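Setting a Folding Table for a Small Meal

Residence Services, Starken House
Last revised 2 October 2024

Residents of Starken House and the Quaye annex may use the folding tables in the shared lounges for meals of up to four people. The steps below apply to both buildings. Larger gatherings should be booked through the Irorthorpe dining room.

Before you begin

Open the legs fully and press down on each corner of the top. A table that rocks should be turned a quarter and tested again. Tables that still rock are to be reported on extension 36 and left folded against the wall.

Wipe the top with a damp cloth, then with a dry one. Include the edge band, where crumbs and syrup tend to collect. Do not use scouring powder on patterned tops.

Laying each place

1. Set cups out first. Carry each one upright by the side, keeping fingers away from the rim, and lower it straight down.

2. Place the fork and spoon beside each other with the handles toward the diner. For everyday meals, both may go on the same side.

3. Keep the ends of the handles one inch in from the edge of the table — sleeves catch on anything closer.

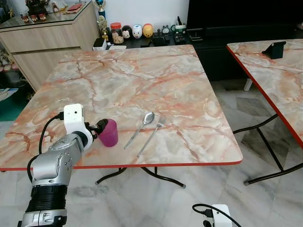
4. Leave enough room for a plate before adding napkins. If plates will be brought from the kitchen already filled, keep the space clear until they arrive.

5. Fill cups last, to no more than an inch below the rim. Plastic cups are for cold drinks only. Mugs for tea and coffee are kept in the Skinby cupboard on shelf 7.

When two tables are used

Two tables may stand side by side, but nothing should be set across the join. Serving dishes belong on the second table, along with phones and other personal items.

Clearing

Empty all cups before stacking them. Wash forks and spoons in hot water, dry them and return them to the drawer with the handles facing front. Tables must be wiped, folded and put away by 9 p.m. From December, the lounges close one hour earlier, and clearing should be finished by 8 p.m.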